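Lesezeit: 4 Minuten

Sprechernotizen: Schnürung am Sportschuh, Teil 1
Naltora-Werkstattreihe, Mi., 13. November

Folie 1, Einstieg
Thema nennen, keine Vorstellungsrunde. Es geht um flache Schnürsenkel an Halbschuhen mit Zunge. Stiefel und Haken erst im April.

Folie 2, Begriffe
Schaft, Zunge, Ösenleiste, Nestel. Nestel ist die feste Spitze am Senkelende, die Bezeichnung »Pinke« kommt regional auch vor. Im Raum fragen, welcher Begriff geläufig ist, danach bei einem bleiben. Quartier ist das hintere Schaftteil, wird oft mit der Ferse verwechselt.

Folie 3, Datenbasis
Rücklauf aus der Annahme Gedside: 2844 Paar erfasst, davon 2338 mit Senkel. Der Rest hat Klett oder Gummizug und fällt aus der Auswertung. Bei 197 Paaren war mindestens eine Nestel beschädigt oder fehlte. Die Zahlen gelten für diese eine Annahmestelle. Keine Hochrechnung, auch nicht auf Nachfrage.

Folie 4, Ausgangszustand
Vor dem Einfädeln den Schuh aufrecht hinstellen, Öffnung nach oben. Zunge mittig ausrichten, Senkel über der Zunge ausbreiten, beide Enden auf Verdrehung prüfen. Bei flachem Band reicht eine halbe Drehung in der untersten Öse, und die Lage stimmt bis oben nicht mehr. Zweiter Schuh bleibt daneben liegen und dient als Vergleich für die Fädelrichtung.

Folie 5, Kreuzschnürung
Start unten, Band von außen nach innen oder von innen nach außen, beides zulässig, aber im Paar einheitlich. Nach jedem Ösenpaar die Längen angleichen. Zug erst aufbauen, wenn die oberste Öse belegt ist. Vorführen, dabei nicht sprechen.

Folie 6, Parallelschnürung
Nur kurz. Das Band verläuft außen waagerecht, die Verbindungen liegen verdeckt. Bei ungerader Zahl von Ösenpaaren geht die Rechnung nicht ohne Sonderlösung auf. Verweis auf das Merkblatt Stivineck, Abschnitt 4.

Folie 7, Knoten
Schleife symmetrisch, Lage quer zur Fußachse. Liegt sie längs, wurde der Grundknoten in der falschen Richtung gelegt. Grundknoten umkehren, Schleife unverändert lassen. Doppelknoten nur auf Nachfrage behandeln.

Folie 8, Übung
Schuhkiste Tabrizi bereitstellen, Ersatzsenkel nach Länge sortiert. Weiße Senkel auf dunklem Schuh verwenden, der Verlauf ist aus der letzten Reihe besser zu erkennen. Schlussfolie bis zum Ende der Fragen stehen lassen.
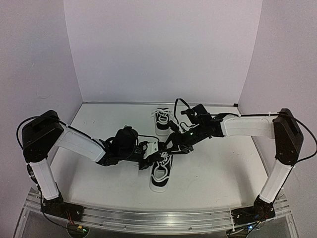
Folie 9: Sneaker auf der Arbeitsfläche, hinten das schwarze Modell mit weißen Senkeln und weißer Sohle.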